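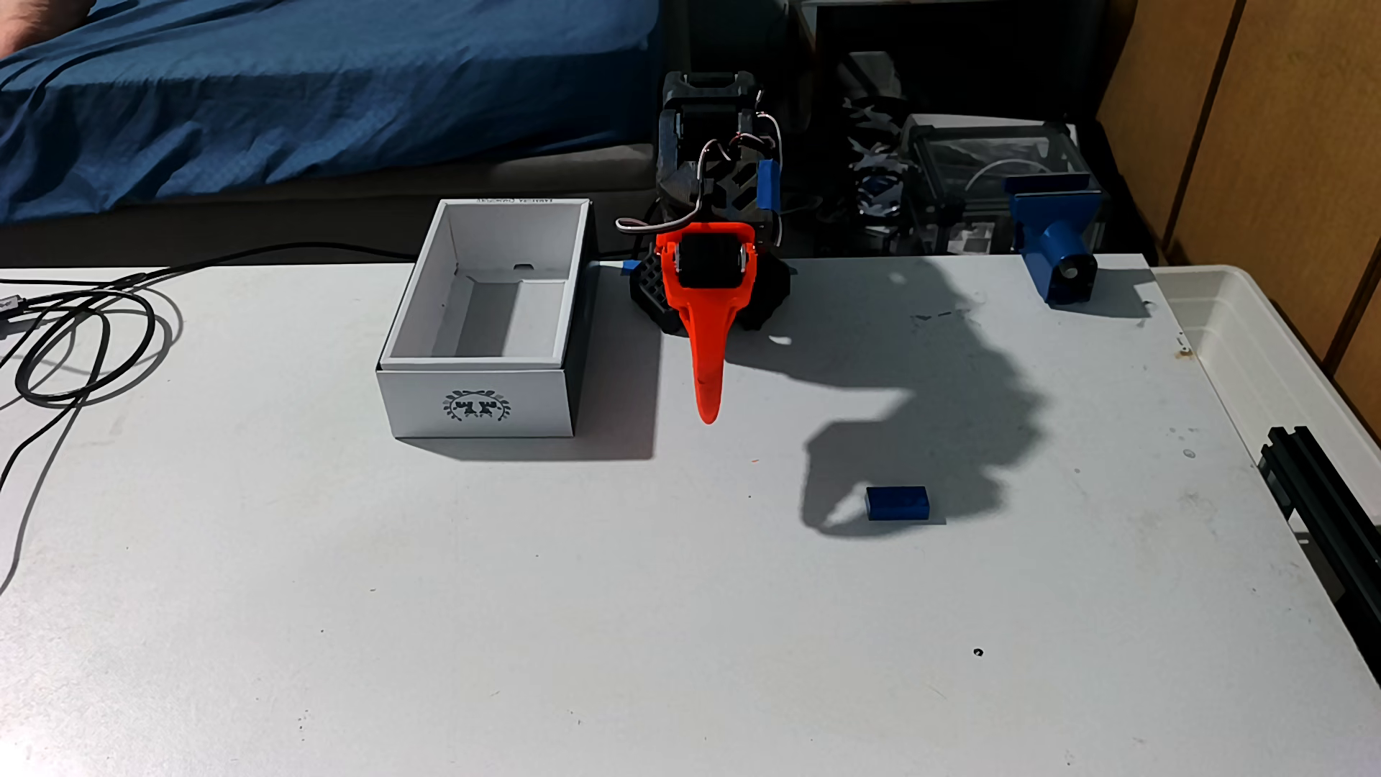 One blue brick, one open box, one coil of cable. The long table, mid-sort.

3 June 2024 – by Nele Seidel
4 min read

Sorting week, part two. Quick one from me as I'm supposed to be packing the car.

So the long white table is nearly clear. If you came by in November you'll remember you couldn't see any of it, just tubs on tubs, and the stack of Berner catalogs nobody would own up to. Catalogs gone. Tubs gone, mostly. The stray brick problem is still with us, see above, but we're getting there.

What we did, for those who asked at the last meetup:

Bricks first. All the loose ones tipped out on the floor on an old bedsheet, never on the table, they roll under things and then you step on them in socks. Sorted by color to start. Zuweira Kwofie says color is the wrong way to do it and she's right, you can't find a small blue piece in a tub of blue pieces. But it's fast and the kids can help. Second pass by shape. We got through 237 of the flat ones before lunch and then stopped keeping track.

Boxes next. Keep the open white ones without lids, please don't fold them down for recycling. They're a good size for jobs in progress – stand one at the back of the table, drop things in as you find them, empty it at the end of the day. Rosalba Marchetti has offered to write labels. Her handwriting is much better than mine so I said yes before she'd finished the sentence. Labels go on the short side. If a box has a logo on the front, leave it showing, doesn't matter, we're not a shop.

Then cables. Oh dear. Nestor Samonte took the cable drawer home to Plollulton for a weekend and brought it back with everything in loops, which must have taken him hours. Thank you Nestor. His rules, copied off the back of his envelope:

Loose loops, about as wide as a dinner plate. Don't wind them tight round your elbow.
Plug end on the outside so you can see what it is.
One tie per cable. No tape, it goes sticky.
If you don't know what it belongs to, it goes in the Dreßler tin and waits.

The tin is full already. If you've lost a charger please come and look. Anything still in there at the end of summer goes to the electrical recycling, I mean it this time.

The table itself. Wipe it down before you leave, damp cloth, nothing scratchy. White shows everything, pencil marks especialy. Somebody has been cutting card straight onto it. There is a mat. It's on the hook by the door. Please use the mat.

Also can we agree the table is for work in progress only, and not for coats, and not for lunch. Aba Amissah found half a cheese roll behind a box and was very nice about it, nicer than I would of been.

Still to do:

The top shelf, all of it.
Instruction booklets – 157 at last count, lots of doubles. Rosalba wants to put them in folders by number. Happy to be overruled but I'd say just keep one of each.
Window sill, the jar of odd wheels.
The Broltance cabinet with the drawer that sticks. Candle wax on the runners helped a bit. Not enough.

We've also got up to 100 spare bricks in good condition to give away, mixed colors, no special pieces. First come first served, bring your own bag. Aba has them under the coat rack.

If you can spare an hour for the top shelf, reply to this or catch me at the door. Stepladder's back, the good one. Tea provided, biscuits if somebody else remembers them, I wont.

Right, off to do the car.

Nele

Questions or corrections: reply to this email or leave a note in the tray | © 2024 The Long Table Newsletter | Back to top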